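About Flellus Evening School

Grown-up classes after dinner, in the middle of Dratard
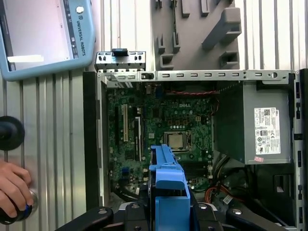 I signed up for beginner Italian to get out of the house and now I can't imagine my winters without it, as one student put it on a comment card last April, before asking (in capital letters) when we were finally going to offer a third level. Level three starts this fall. Thank you for the capital letters!

Flellus is an evening school for adults. We teach languages, sewing, drawing, basic bookkeeping, cooking, music reading, creative writing, home repair and a good many other things that people tell us they've been meaning to learn for years. There are 84 courses in the current catalog, and we love that list. It has Portuguese on the same page as pie crust. It has a class on reading old handwriting that fills up faster than almost anything else we run, mostly with people who have a box of family letters at home and would very much like to know what's in them.

How we got going

The school began as two classes in a borrowed room above the Flomis bakery: conversational Spanish and mending. The room was warm in January and very warm in June, and it always smelled of rye. 69 people enrolled in that first year. Some of them took both classes, and a few of those still come, which makes us happier than we can say.

When the bakery needed its upstairs back we moved to Maillard Hall, the brick building at the bottom of the hill with the green doors. It had been a dance hall and then a furniture showroom, and the big room on the ground floor still has its sprung floor. Our folk dance students are very attached to that floor. The language groups like the small rooms on the upper level, where the windows look over the river and the radiators knock a little when they come on.

What a class is like

Small, for a start. We'd much rather open another section than squeeze more chairs in, and in the language classes especially everyone should get to talk, every week, a lot. You'll make mistakes out loud in front of other people who are also making mistakes out loud, and after a couple of evenings it stops being scary and starts being fun.

Most courses run for ten weeks and meet once a week. Doors open at 6:00 p.m., classes start at 6:30, and there's a tea break in the middle – please come to the tea break even if you're shy. A lot of what's good about this place happens there. The drawing class wanders in with charcoal on its hands, the French group tries out its French on whoever is closest to the cookies, and the people from home repair will look at a phone picture of your leaky faucet and disagree cheerfully about it.

We don't give grades. We don't have exams either, although if you want to sit for an outside language certificate your teacher will help you get ready, and we can set up extra practice evenings for that. What we do have is an open house at the end of each term. The sewing classes hang up what they've made, the cooking classes feed everybody, and the beginner ukulele group plays its full repertoire of three songs. Friends and family are welcome, kids too.

Our teachers

Our teachers come from all kinds of working lives. Some have taught in schools, some learned their craft on the job and discovered later that they liked passing it on. All of them teach a trial evening before they join us, and our students give their opinion afterward. They're generous with it, and pretty frank as well. We look for patience first. A teacher who is happy to explain the past tense for the fourth time, in a fourth way, is worth their weight in gold.

Who comes

Anyone over sixteen. We have people straight from work with their badges still on, new parents who want one evening of adult conversation, retired people taking three courses at once, and newcomers to Dratard who want to know somebody besides their landlord. You don't need any background for a course marked "beginner," and we mean that. If the course is marked "continuing" and you're unsure, call the office and we'll talk it through, or let you sit in on an evening before you decide.

Fees are kept as low as we can manage, and each course has two reduced-price places. Just ask for one when you register. We don't want paperwork and we won't ask why.

Coming to see us

Maillard Hall is a short walk from the bus station, and there's parking behind the building (the entrance is on the river side and easy to miss in the dark). The front door has a ramp and there's an elevator to the upper level. The office is open from 4:00 p.m. on class days, and you're welcome to stop in, pick up a paper catalog and have a look around while things are going on.

If there's something you'd love to learn and you don't see it listed, tell us. That's how we ended up with beekeeping.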